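Setting Up Your Washing-Up Corner
Dirkham Guide to the Small Kitchen, section 3

Before you fill anything, do give yourself a few minutes to choose the right spot. A smooth, pale tabletop pushed up to the wall is lovely for this, as drips show up straight away and wipe off without any bother.

1. Clear the tabletop right back to the wall.
2. Wipe it over with a damp cloth, going gently along the line where the top meets the wall (crumbs do like to gather there!).
3. Leave it to dry for 30 minutes.
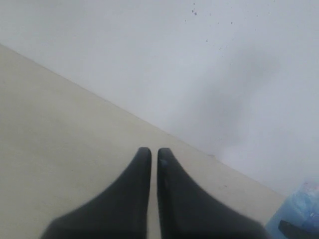

Zulmira Vieira writes from Cutimthorpe that she leaves hers a good deal longer in November, when the kitchen is chilly, and that a folded tea towel along the wall overnight soaks up whatever the cloth has missed.

Note: If the top still feels tacky after drying, go over it again with plain warm water. There's no need for polish, however tempting it may be.

4. Run your palm over the whole surface and pick off any grit you find.

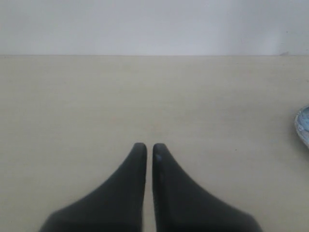
Fig. 2. Pale tabletop, smooth finish.

5. Stand the pump bottle towards the back, with the nozzle pointing over the place where your plate will go.
6. Set a shallow metal plate in front of it and press the pump slowly. One press is plenty for a light wash, and you can always add another.

Caution: Keep your face well away from the nozzle on the first press, as a new pump can spit.
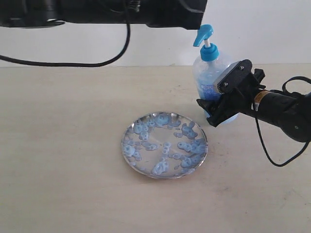 7. Spread the soap out to the rim with a soft sponge, using small circles and very little pressure, then rinse under the tap until the water runs clear. Dry the plate at once if your water is hard, and turn to the next section for refilling the bottle.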